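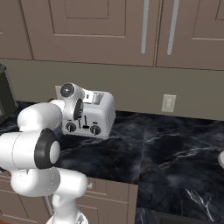
Week 6 handout - setting up the toaster cell in sim

Read before lab. Bring it with you, I won't be reprinting. Clotilde Rolland covers the second half, I do the setup.

Cell = one arm, one kitchen counter, one toaster. Scene file is kettani_counter, toaster task is already in it. Do not move the toaster body. If you want it somewhere else, copy the scene first.

1. Base placement

Base column goes in front of the lower cabinets. Check reach to the toaster front panel before anything else. With the base too close the elbow folds out sideways and you lose room on the left, where the tall black appliance is. That one is a collision body, same as the cabinets.
Upper cabinets too!! The wrist has to get in under the bottom edge. Half of last year's groups planned a nice path straight through the doors with collision checking off.

2. Joint limits and home pose

Load limits from the Ostix file, not the defaults. Home pose = arm clear of the counter, gripper open. Save it as home_a so Leonardo's grading script finds it.
Step each joint by hand, one at a time, watch the sign. If a joint runs backwards fix it in the config, don't patch it in the controller.

3. Gripper to toaster

Approach pose first, then contact. Never straight to contact.
Stand-off is 330 mm on the first pass, slow. Then close in.
Target is the lever between the two knobs. The tab at the bottom end is small and dark on a light body, so use the model frame for it and leave the vision module alone this week.
Knobs turn, lever slides - different joint types in the scene tree, check you grabbed the right one.

4. Contact settings

Physics rate 1000 Hz. At 600 the fingers chatter on the tab and you'll spend the hour tuning gains that were fine.
Friction: leave it. Stiffness: start low, go up.
If the arm jumps on first contact, you have overlap at the start pose. Back off, reset, try again.

5. Upkeep (yes, in sim also)

- reset encoder offsets after every config change
- clear the log folder, it fills up and the run just hangs
- cable is visual only, it wont snag. On the real cell it will, so route as if it could
- write down which version of the Pesteo driver you ran

Hand in: config file, home pose, log of 3 clean runs in a row. Clean means no contact with anything except the toaster. Due end of lab, to Ginette Poulain's folder.

Next week - fault finding. I break the cell, you fix it. Read teh Hornix notes on joint drift, first part only.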